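Student Projects – Robotics and Automation
15/06/2025 | By Ewan Lockyer and Paora Hapeta
3 comments | 118 shares

We use cookies to improve your experience on this site. Accept | Manage settings

Teaching two arms to service a desktop computer by remote control

1. Aim

Our project was part of the Konano lab course. The task we were given was to record demonstrations of a person working on a desktop computer through two robot arms, so that a control policy could later be trained on them. We did not train the policy ourselves. The group that takes over from us will do that, and this report is mostly written for them.

The work was split into three tasks: placing the processor, seating a memory module, and handling the hard drive. Each was recorded separately. We tried one long recording in May and gave up on it, as a mistake near the end spoiled everything before it.

2. Setup

The computer lies on its side on the slatted table with the side panel off. Loose parts go in a gray printed fixture to the left of the case, which has a square recess for the processor and two long slotted rails. The operator sits at a separate desk and moves two small leader arms. The arms at the table copy the joint angles. A foot pedal starts and stops each recording. 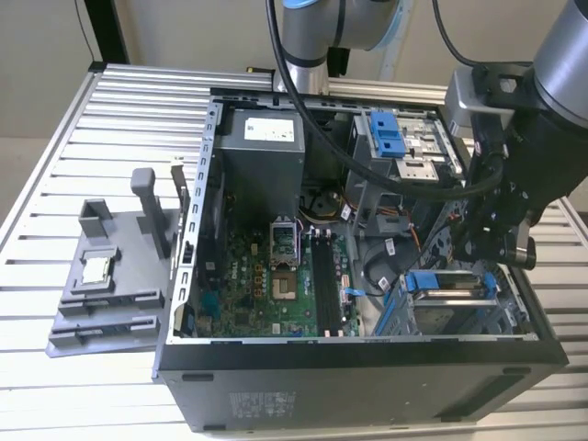 Figure 1. The open tower and the parts fixture, with the processor in its recess and the right gripper near the drive tray.

We kept the fixture in the same place relative to the case for all of the recordings. The position of the case itself was shifted a little between runs so that the policy would not just learn one fixed path. We marked the limits with tape at first, but the tape got in the way of the case, and we went over to a printed template that is lifted off before recording starts.

3. Recording

Paora did most of the memory runs and Ewan did most of the drive runs. Paying attention to who was driving mattered more than we expected. Our styles are different – one of us stops before every contact and the other does not – and the recordings should be kept apart until someone has checked whether mixing them does harm.

The drive task was the hardest to drive by hand. The operator has no sense of force through the leader arm, so contact with the caddy has to be judged by eye. From the table camera the fingers often hide the very place they are about to touch. We ended up driving this task almost entirely from the wrist view.

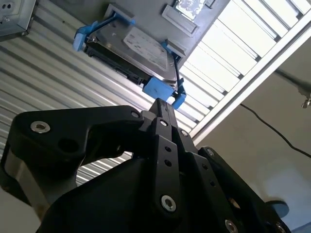

Approaching slowly from below the latch gave the cleanest runs. When the operator came in fast, the arm tended to push past the caddy and had to back off, and the back-off then becomes part of the demonstration. We cut a run if there was more than one back-off in it. A single correction was left in on purpose, since the policy will need to see some recoveries.

4. Results

We kept 2837 demonstrations out of a target of 3000. The shortfall is all in the drive task. We lost recording time to a worn cable on the right leader arm, and the Prendov software we used for syncing the cameras had to be reinstalled twice.

The files are on the Uvura server, sorted by task and then by operator. Each one holds the joint angles, the gripper opening and the camera video. Runs that we cut are in a separate folder with a short note on why.

5. Problems and next steps

The time stamps on the wrist video lag slightly behind the joint data. The lag is constant within a run but changes between runs, so it has to be corrected one file at a time. A script for this is in the project folder. It needs a clear gripper closing near the start of the run to work.

The next group should finish the drive runs first and record them with a third operator if they can. We would also like to see the leader grippers fitted with some kind of force feedback. A kit from Partington was looked at in May but did not fit the handles we have.

Share this report | Print | 3 comments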